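Revised January 14, 2022

# Bread dough in a cold kitchen: working notes

These notes cover plain yeast dough mixed and proofed in a kitchen that sits below 68°F for most of the winter. They assume a kitchen scale, a probe thermometer and a standard home oven.

## Water temperature

Dough temperature matters more than room temperature during mixing. The target for a basic white loaf is 76°F to 78°F at the end of kneading. To find the water temperature for hand mixing:

1. Multiply the target dough temperature by 3.
2. Subtract the flour temperature.
3. Subtract the room temperature.

With a target of 76°F, flour at 64°F and a room at 65°F, the water should be 99°F. For a stand mixer, subtract a further 20 degrees to allow for friction. The allowance varies with the machine. Check it once with the thermometer and write the corrected value inside the cupboard door.

Flour stored against an outside wall can be several degrees colder than the room. Measure it; do not assume.

## Base formula

| Ingredient | Weight |
|---|---|
| Bread flour | 700 g |
| Water | 472 g |
| Salt | 14 g |
| Instant yeast | 4 g |

The total is 1,190 g, enough for two loaves in 8 1/2 x 4 1/2 inch pans. Each piece scales at 595 g. Stop at that weight for this pan size – heavier pieces spread over the rim and tear along the side.

Salt and yeast can go into the bowl together if the flour is mixed in promptly.
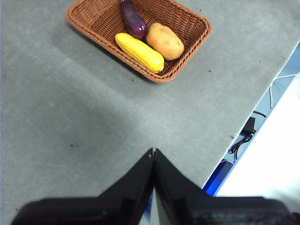
Knead by hand for 10 minutes or by machine on second speed for 6. The dough is ready when a small piece stretches thin enough to pass light before it tears. Take the temperature at this point. If it reads under 74°F, extend the first rise and leave the yeast quantity alone.

## A place to proof

An oven with only the light on will usually hold between 75°F and 85°F, depending on the bulb. LED bulbs give off very little heat and do not work for this. Place the thermometer on the middle rack and read it after an hour with the door closed before trusting the oven with dough.

Alternatives, in order of preference:

- A folding proofing box. The Stendus holds its setting within two degrees. The Jorkarix is cheaper but runs warm at the back, so rotate the bowl halfway through.
- A picnic cooler with a quart jar of hot tap water in it. Change the water every 90 minutes.
- The top of a refrigerator, if there is clearance for a covered bowl.

Avoid radiators. The bottom of the bowl overheats while the top stays cold, and the finished crumb is coarse on one side.

## Holding dough in the refrigerator

Shaped dough keeps for 24 hours at 38°F with no change to the formula. For a hold of up to 72 hours, cut the yeast to 2 g and refrigerate the dough in bulk, unshaped, in a container with room to double. Oil the surface lightly and fit the lid.
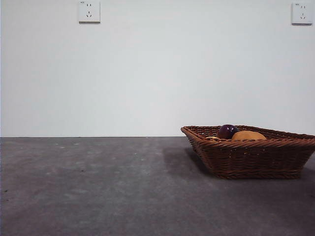 Quintela, writing from Drernarville, disagrees with the longer hold: at 72 hours the dough tore during shaping both times, and stopping at two days gave a better loaf with the same 2 g of yeast. Weaker flour is the likely cause. With all-purpose flour under 11.5 percent protein, treat 48 hours as the limit.

Allow cold bulk dough to reach 60°F in the center before dividing. In a 65°F room this can take more than two hours.

## Baking and checking

Bake at 375°F for 35 to 40 minutes. Insert the probe through the end of the loaf, toward the middle. Remove the bread at 199°F. Enriched doughs containing milk or butter can come out at 190°F.

Turn the loaves out of the pans at once and cool them on a rack, with space between them, for at least an hour before slicing. If the lower crust is soft, return the loaf to the oven without its pan for 5 minutes, directly on the rack.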